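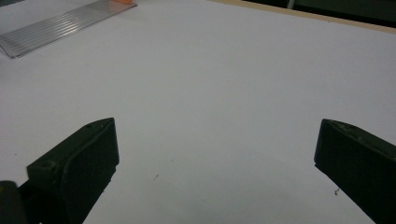
white tabletop, green grippers

Forum > Odd Houses & Roadside Places > Has anyone done the long tour at Metwally House?

pramov_fan
We're driving through in March and my sister is dead set on the long tour at Metwally House. For anyone who hasn't heard of it, it's the place on the hill where the owner kept adding towers until he ran out of hill. I've read the short tour skips the spiral cellar and the room with the upside-down fireplace. Is the long one worth it with a bad knee? The website says 96 steps but doesn't say if that's total or just the main tower.

stairwell_sue
Just the main tower! I did it last fall and my legs were jelly. There's a bench at the second landing and the guide lets you sit as long as you like, but then you're stuck waiting for the next group to come through. Cellar is easy, it's a ramp most of the way. I'd do the cellar and skip the tower if your knee is bad, the view is mostly trees anyway.

gretik
Have to disagree with Sue on the view. If you get the Tuesday morning slot the fog is still sitting in the valley and it's one of the prettiest things I've ever seen from a building that ugly. Also the tower is where they tell the story of Terence Crabtree and the bell, so if you skip it you miss the best part.

Fillari
The bell story is nonsense though. I've been hearing it since I was a kid and it changes every time. First he rang it to keep spirits out, then it was to call them in, and when I took my nephew it was to tell the carpenters lunch was ready. The lunch one I believe.

gretik
It's a ghost tour, Fillari. You want footnotes?

Fillari
No, but they charge like there's footnotes.

hieu_d
Hi all, Hiếu Dương here, I used to guide there for two summers so maybe I can help. The lunch version is the one in his letters. The spirit versions came in with the evening tours and we got a script with both in it, pick whichever suits the crowd (I did spirits for teenagers and lunch for everybody else). The county papers list 1,242 window panes in the house when he died, and people always ask about that, so there you go. Some of them face straight into a brick wall.

For the knee: ask at the desk for the side door. It gets you into the cellar and the fireplace room with only 9 steps. You do have to ask, it's not on the sign.

pramov_fan
Oh that's perfect, thank you!! Do we still pay for the long tour if we go in that way?

hieu_d
In my day yes, full price. Might be different now.

stairwell_sue
Still full price in the fall. I grumbled about it too.

oldnorthroad
Am I the only one who liked it better before they fixed it up? You could wander around by yourself and get lost in the linen hallway. Now it's ropes everywhere and a gift shop where the stable was.

Fillari
The roof was coming in on the linen hallway. I'll take the ropes.

oldnorthroad
Fair, but I miss it. The fudge is good at least.

gretik
Get the maple. And pramov_fan, park in the lower lot, the upper one fills up by 9 and turning around up there is a nightmare.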